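My project: who still uses the Kundthorpe bus?

I picked the Estley to Kundthorpe bus for my project as I've moaned about it for years (ask my mum!). Over August I handed out 145 forms at the two busiest stops and read old timetables in the library till my eyes hurt. 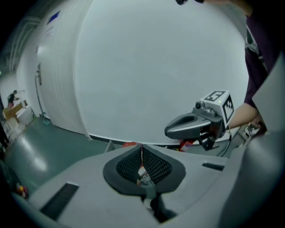

Most people who filled one in were going to the shops or the doctor's, and hardly anyone was off to work – I'd guessed the opposite! Next time I'd ask about Sundays too.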